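Parent Testers Wanted: Preschool Toys and Activity Sets, Fall Round

Posted August 2020

We are looking for families with a child between two and six to try toys at home and tell us what they think of them. Before you get excited, please read the whole page. Last round we had 565 applications and most of them came from people who thought this was a giveaway. It isn't one. You will get toys, yes, but you will also get forms, and we want the forms back.

Flerham is a small review site. We don't make toys and we don't sell them. Companies send us things, they tell us their product builds confidence and fine motor skills and a love of learning, and we have never been sure how a plastic barn is supposed to do all that. So we hand the barn to a kid and ask the parent what happened. Often the kid played with the box.

What's in the fall round

The Gerlach pull-along animals, which the maker says are "whisper quiet." We have doubts. There is also a talking bakery from Prelholm with two volume settings, loud and louder as far as we can tell, and a set of wipe-off tracing cards meant to get kids ready for kindergarten. You may be sent a toy tied to a cartoon your child has never seen. Take it anyway. We'd like to know if it holds up without the show behind it.

What we ask of you

Let your child play with each toy the way they normally would. Don't coach them. Don't sit them down in a nice sweater and take a photo of them smiling at it, because we can't use that and it tells us nothing. Fill in one sheet after the first day and another after three weeks. The second sheet is the one we care about. Anybody can love a toy for an afternoon.

We want to know how long it took to get it out of the packaging, whether you needed a screwdriver, what broke, what got lost under the couch, and if you would spend your own money on it. "My daughter loved it!" is not an answer. If she loved it for ten minutes, write down ten minutes.

Who can apply

You need to live in the United States and have a mailing address that takes packages. You can't work for a toy company or run a page that gets paid by one. Bloggers are fine if they tell us up front. We do check. Twins are welcome, though you'll get one toy between them, and we would love to hear how that goes.

What you get

You keep the toys. There is no pay, and we won't call it "exposure" or pretend that a talking bakery is a wage. Return postage for the sheets is covered. If you send back only the first sheet, you're off the list for next time.

How to apply

Write to the testing desk at Flerham, PO Box 496, Illinthorpe. Tell us your child's age, which toys they already ignore, and the last toy you regretted buying. A few lines will do. Applications close at the end of September and we answer everyone, including the people we turn down. 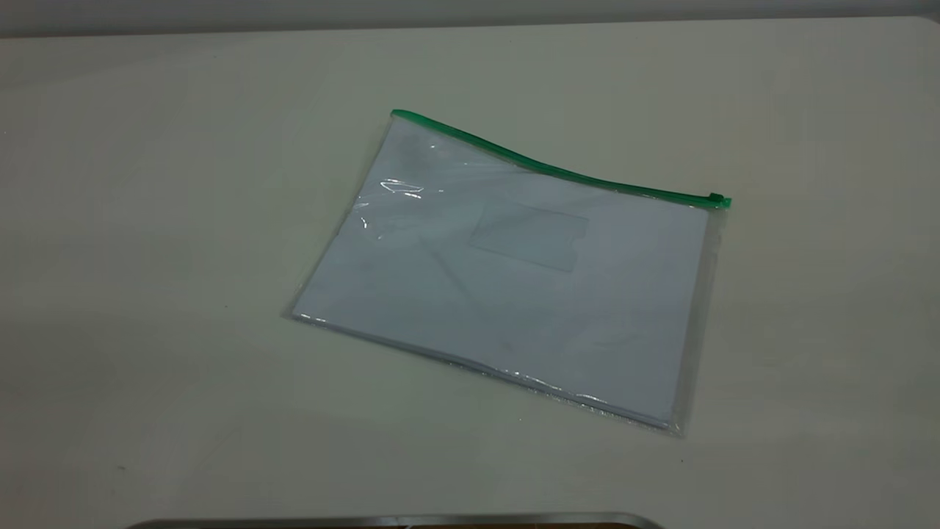 Please don't apply twice under two names. We noticed last time. And if a toy company has told you that a good review from our testers can be arranged, we'd like to hear about that too, at the same address.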